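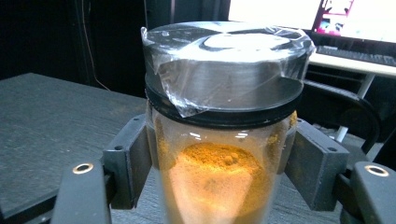
Why do robots drop things?
Mostly they squeeze too softly, or the thing is slippery and the fingers slide.

2018-04-23
By the Fluneo kids' desk

Quick one today! A robot called Nenus dropped a jar of spice. Smash. Orange powder everywhere, glass too.

What went wrong? A fault in its grip sensor. Thats the part that feels how hard the fingers are pushing. It said "tight" when the grip was loose. So Nenus lifted. Oops.

Glass is tricky. Too soft, it slips. Too hard, crack! Plastic wrap can slide about as well.

The fix: new sensor, then 223 practise lifts. 22 slips at first. None by the end.

Safety bit. Robot drops something? Stay back, tell a grown-up, don't grab the peices. Big red button stops the robot. Grown-ups press it.

Comments

flirnarska43: my favourite part is smash

Kocsis: Did it get in trouble?

flirnarska43: no its a robot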